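Sorting small parts into bins, wire bundles keep slipping

Posted by hollenstein_tech
Our college club is doing a sorting project for the Sirndale regional: take small electronic parts from a steel tray and put them in yellow bins. Plain blocks are fine. Wire bundles are not. Over 44 tries with wired parts we got 10 into the right bin. The gripper either pinches one strand or pushes the lot along. Is this our grip or our camera position? We have until November. 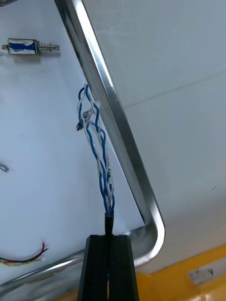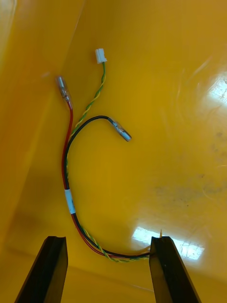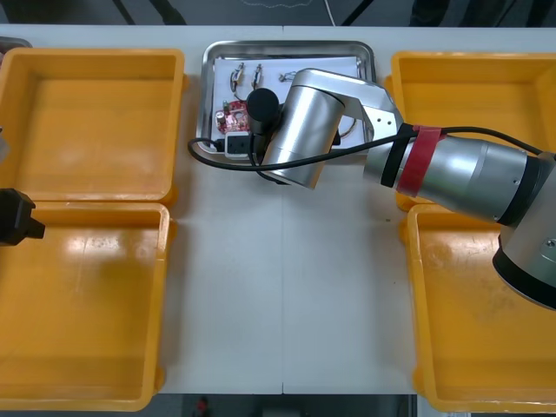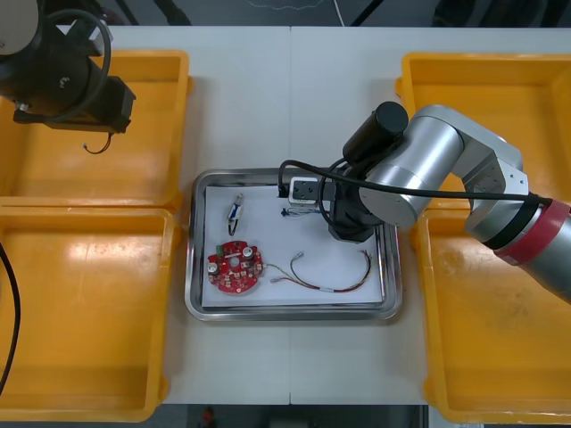 First two from the wrist camera, last two from the fixed camera by the table.

Vasilis Ionescu
I would look at the grip first. Loose leads spread out, so aim for the part where they run together — on the red, black and green-and-yellow one I would go for the trunk near the white band and keep away from the connectors. Close slowly and lift a little before you move sideways. Also check your exposure. There is strong glare on the yellow floor near the fingers in your second picture, and ours used to read that as metal. A lamp moved to one side fixed it for us.

paviretti44
Get softer finger pads, ours were fine after that.

Grerer
Same problem at our school last year. We logged 349 picks before changing anything and most of the misses came from the approach angle. Turn the wrist so the fingers close across the bundle. Do you label your picks by part type?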